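3.2 Why people keep the clothes they keep

We began this part of the study expecting to write about price.
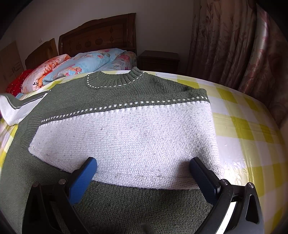 Most earlier work on wardrobes, including our own pilot in Brustbridge, treats cost as the first thing that decides how long a garment stays in use. Someone who pays more for a coat wears it longer, or so the argument goes. Our interviews told a far more interesting story, and it took us most of February to see how the pieces of it fit together.

Across the two towns, Grenell and Radska, we spoke with 88 households and recorded 187 garments that their owners described as "kept on purpose." By this we mean clothes the owner had thought about giving away at least once and had then put back. We left out uniforms, wedding clothes and anything stored for a child to grow into. Knitwear made up the largest group by a wide margin, and sweaters were the garments people talked about longest. One interview in Radska ran well past the hour on a single cardigan, and we were delighted to let it!

Price came up far less than we had planned for. Our question sheet gave it four lines, and many people answered all four with a shrug. What they wanted to discuss was feel, repair and the memory of particular winters. A retired bus driver in Grenell could name every elbow patch on his fishing sweater and the year each one went on. A student two streets away had bought hers secondhand and knew nothing of its past, yet she spoke of it with the same care. Chamoun's model of attachment, which ties keeping to length of ownership, has trouble with the second case. We think the model can be saved if ownership is swapped for handling, a point we come back to in Section 4.

Handling turned out to be a very productive idea. Knitwear asks for more of it than most clothing does. It is folded when shirts are hung, it is laid out flat after washing, and it gets pulled back into shape by hand (several people showed us how, with real pride). Each of these small jobs brings the owner close to the fabric. Holes are found early. Loose yarn is noticed and dealt with, or at least worried over. Among the 187 garments, those that owners washed by hand were the ones most often mended at home, and this held in both towns.

Figure 2. A crew-neck sweater in olive green and white, laid flat on a checkered sheet.

Color deserves a word too. We had assumed that plain garments would last better in a wardrobe, being easier to match with other things. The interviews give only weak support for this. Owners of patterned or color-blocked knits often said that the pattern was the very thing that stopped them at the donation bag. As one Grenell respondent put it, "I could replace a gray one tomorrow." Elie Twal, who led the Radska interviews, noted similar remarks from people of very different ages, and 25 of the 88 households raised the matter before we asked.

There are limits to all this. Both towns have cold winters, and a study of knitwear in a warm place might look quite different. We also met people at home, where the garments were close by and easy to fetch, so clothes kept in storage units or at a relative's house are probably missing from our count. The next section turns to mending itself, beginning with the tools people had in the house and who had taught them to use them.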